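Equipment Review: The Geltance Hand-Held Gripper for Collecting Training Examples

Prepared by Rocío Cáceres for the Nonduditz equipment library
7 September 2025

The Nonduditz equipment library lends hardware to member groups that train manipulation policies from human demonstrations. Members have asked for an assessment of the Geltance hand-held gripper, which the library holds in two copies. This review covers its use over one lending period in ordinary homes, where the task was to take small household items out of a box and put them back. It does not cover the training software, and it makes no claim about the performance of any model trained on the results.

Setup

Each unit arrives assembled. Calibration is done once per session through the supplied Level application, which asks the operator to open and close the fingers fully and then hold the unit still. The printed instructions are adequate, although the section on clock alignment refers to a menu that has since been renamed. New operators were ready to record after 16 minutes of instruction. We recommend that they complete a short practice set and delete it before starting work that will be kept.

Handling

The grip suits a medium or large hand. Operators with smaller hands reported fatigue in the thumb toward the end of a set, and the trigger spring cannot be adjusted. The long side linkages need more clearance than their appearance suggests. When the fingers are lowered into a narrow container, the operator must plan the approach angle early, and several otherwise good examples were discarded after the linkage touched the rim.
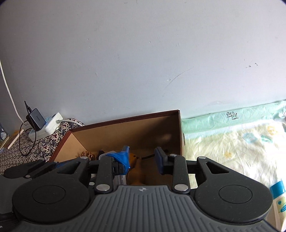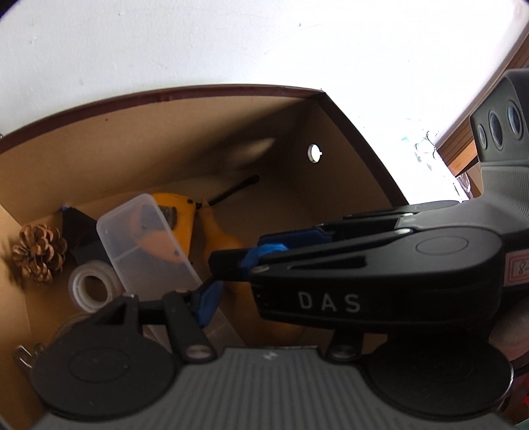
Selection of items has more influence on the value of a session than any feature of the gripper. A box filled with identical blocks produces tidy recordings and teaches the policy very little about the contents of a real drawer or closet. Our operators were told to mix soft, rigid, clear, and irregular items and to leave them close together. A crumpled plastic bag with a twisted end calls for a different grasp than a roll of clear tape, and a transparent container with something orange showing through its walls is a fair test of whether the policy has learned to find the outside of an object. A pine cone is also worth including, as its surface offers the pads no flat area. We advise changing the set of items between sessions and writing down what was used.

Recording quality

Of the first 100 examples submitted for checking, most were accepted without correction. The rejected examples fell largely into two groups: those in which the operator moved too quickly during the approach, and those in which the trigger was released before the item had been set down. Both faults are matters of training. Bright walls and windows caused exposure changes in a smaller number of recordings. Closing a blind or turning the box was usually enough to correct this.

The application saves each example as a separate file and permits a short spoken note. It does not permit an example to be marked as failed at the time of recording, so operators must keep a written log. This is the most serious weakness we found.

Care and maintenance

The finger pads should be wiped after each session and inspected for tears. Dust collects on the dark surfaces of the housing and may be removed with a dry cloth. Solvents should not be used. The Čierny carrying case sold for this unit protects it well, but it has no compartment for spare pads.

Recommendation

The library will keep both units in general circulation and will lend them to groups that have completed the introductory session. The gripper is suitable for tabletop and container tasks in homes and offices. It is less suitable for deep or narrow spaces and for operators who must work long sets without a break. Requests for the October lending period should state the planned task, the number of operators, and the name of the person responsible for checking the recordings.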